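Chapter 13
Table Linen: Fiber, Soil and Finish

Contents of this chapter
13.1 Why table linen is treated as a separate class
13.2 Fiber content and its effect on washing
13.3 Classes of soil
13.4 Sorting and inspection
13.5 Finishing and storage

Terms to know: absorbency, creasing, greige, hem, oxidizing bleach, soil class, tannin, yellowing

13.1 Why table linen is treated as a separate class

A tablecloth is washed more often than a curtain and less evenly than a bed sheet. A sheet picks up a thin layer of soil over most of its surface. A tablecloth picks up heavy soil in small areas and almost none elsewhere. A wash formula strong enough for the worst spot will wear the clean area as well, and a formula suited to the clean area will leave the spot behind. Most of the methods in this chapter are ways of dealing with that difference.

The second reason is appearance. Table linen is seen from close up and in good light. Faint marks that would pass on a bed sheet are grounds for rejection in a dining room. The laundry at Brondside, used as a working case in this book, keeps table linen in its own bins from the point of pickup and does not mix it with kitchen cloths at any stage.

13.2 Fiber content and its effect on washing

Cotton absorbs water readily, takes starch well and stands high wash temperatures. It also absorbs stains readily. Polyester absorbs very little water and dries quickly, but it holds oil. Blends fall between the two. Linen proper, made from flax, is strong when wet and creases sharply when dry.

The fiber content should be read from the label before any treatment is chosen. Where the label is missing, the cloth is assigned to the gentler of the possible formulas until a test has been made. Munshi and Saha give a simple absorbency test: one drop of water is placed on the dry cloth and the time to full wetting is recorded. A drop still standing after 30 seconds suggests a high share of polyester or a leftover finish.

13.3 Classes of soil

Soils on table linen are grouped by what removes them. Water-soluble soils, such as sugar and salt, leave in the first rinse. Protein soils, such as egg and milk, need a cool first wash, as heat sets them. Oils need detergent and heat. Tannin stains, from tea, coffee and red wine, usually need an oxidizing bleach. Light tan marks are the hardest to class by eye. Old tea, scorched starch, rust and aged oil can all look much alike on white fabric.
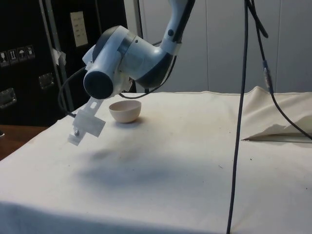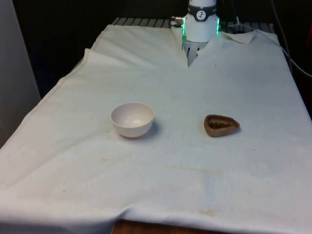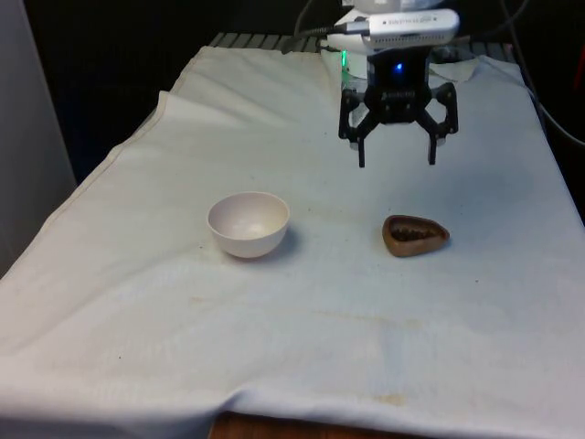 Figures 13.2 to 13.4. Pale cloths in table use.

Age matters as much as type. A fresh oil mark is nearly clear and is easily missed at sorting. In storage it reacts with air and turns yellow, so that a cloth shelved as clean may be found marked when it is next unfolded. For this reason, cloths held in storage are inspected again before issue.

Exercise 13.2, at the end of the chapter, deals with the sorting of marks of unknown origin. The order of treatment is cool water, detergent, then bleach, with a full rinse between stages.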